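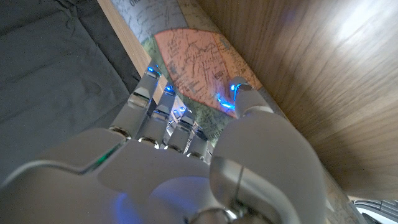 Babaei objected to this ordering of the work when the protocol was circulated, arguing that a sheet which has been stored rolled should be measured in the roll before any attempt is made to flatten it. Her objection was adopted, and the sequence reported in this section follows it. Diameter, end flare and edge condition were recorded first. Unrolling was deferred until the sheet had been conditioned.

3.2 Condition of the rolled sheets

The Plornthorpe collection holds 1536 printed wall and desk maps, most of them political maps issued for classroom use. Of these, 462 are stored rolled without a core. The remainder are folded, mounted on cloth, or kept flat in drawers. Only the coreless rolls are considered here. They were held upright in open bins until December, when they were moved to horizontal shelving, and many had taken a strong set by that time.

Curl set in a coreless roll is uneven along its length. The middle of the roll is constrained by its own outer turns and keeps a nearly constant diameter. The ends are less constrained and tend to open. We refer to this opening as end flare and define it as the difference between the outer diameter at the end and the outer diameter at mid-length, divided by the latter. Flare was read at both ends of every roll. Where the two readings differed, the larger was used in the analysis and the smaller was kept in the record.

Rolls with the printed side outward were treated as a separate group. In these the ink layer is on the convex face and is under tension for as long as the sheet stays rolled. The outermost turn also receives most of the light and handling. Political tints (pink, yellow, green and similar) are useful for checking this, as each covers a large area in a single flat color and can be compared between the outer turn and the protected inner turns once the sheet is open. Figure 2 shows a roll of this group on the work table, with the cream border exposed at the flared end. 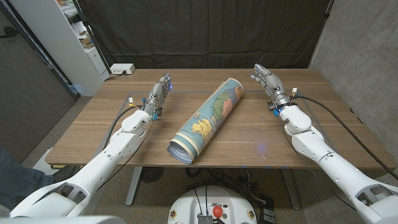
Figure 2. Rolled map, printed side outward, placed diagonally on the wooden table.

3.3 Support surface and placement

All rolls were examined on a bare wooden table. A felt cover was tried in the pilot and rejected, as it gripped the outer turn and affected the diameter reading. A roll was set down on its free edge where possible, so that the weight of the sheet held the edge closed. Diagonal placement was permitted for long rolls.

Contact with the outer turn was kept light. Pressing on a coreless roll at mid-length flattens the section into an oval, and recovery may take several minutes in heavier papers. Readings were therefore repeated after an interval of 3 minutes, and the second reading was retained. The Boonyarit procedure, which uses a strap gauge drawn around the roll, gave lower values in the pilot and was not used further.

Sheets with a tear crossing the outer edge were excluded from the flare measurements and passed to conditioning directly. Their tear lengths are reported with the results for the opened sheets.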